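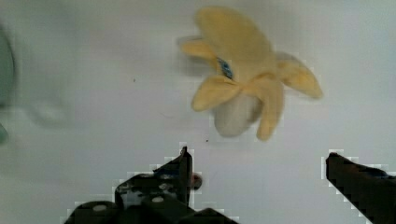 One reader wrote in to ask why his white parts still came out with grey streaks the morning after a change from black, when the purge had looked clean the night before. The usual answer is that the screw was clean and the nozzle and check ring were not. The steps on this page deal with all of them in order. They were written for the small Bittencourt press in our training shop, but they apply to most reciprocating screw machines running polypropylene or polyethylene.

Before you start

Read the data sheets for both the old and the new material and check that their melt ranges overlap. If they don't, you will need a purging compound that covers the gap. Never follow acetal with PVC, or the other way round. The two break down badly together and the gas is dangerous.

Put on a face shield, heat-resistant gloves and long sleeves. Guards stay closed whenever the screw is turning or injecting. Have a metal tray ready for the purgings.

Emptying the barrel

Close the hopper slide and run the machine until it stops picking up material. Back the injection unit away from the mould. Drain the hopper, then wipe it down with a dry cloth, including the lip under the lid and the magnet if one is fitted. Pellets sit on the magnet drawer more often than anywhere else. Vacuum the throat.

Keep the heats on and leave the screw forward. A barrel left full at temperature while you go for lunch will give you black specks for the rest of the day.

Purging

Load the purging compound. We use Clemano for light colours and natural scrap for the rest. Set back pressure a little above your normal running figure and turn the screw at a moderate speed until compound shows at the nozzle.

Now take short, fast shots into the tray. Short strokes move the check ring back and forth and shift the colour hiding behind it. Do 7 of these, then one full stroke, and look at the purge. Repeat until a full stroke comes out with no streaks on the outside or in the middle. Cut a cooled piece in half to check.

If the colour will not clear, stop and soak. Leave the compound in the barrel with the screw forward for the time given on its data sheet, then go back to short shots.

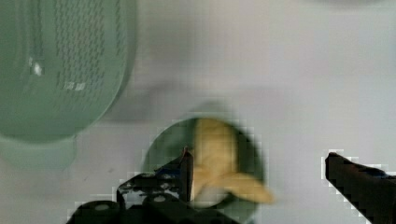

Utitz Moulding Notes, Issue 4, page 187

Nozzle and hot runner

Raise the nozzle zone slightly for the last few shots – stay inside the limit for the compound. If streaks remain, take the nozzle off while it is hot and clean the tip and the seat with a brass brush. Steel will scratch the bore. Refit it to the torque in the machine manual.

Hot runner moulds need their own purge. Check that the compound is rated for the smallest gate before you put any through.

Starting the new colour

Run the compound out completely, load the new material and purge until it comes through clean. Bring the injection unit forward, mould your first parts and scrap them until the colour matches the master. Log the shot count in Trustareo under the job number, with the old and new colours, so the next setter knows what to expect.

Purgings stay hot inside long after the skin has set. Leave them in the tray until they have cooled right through, then bag them separately from regrind.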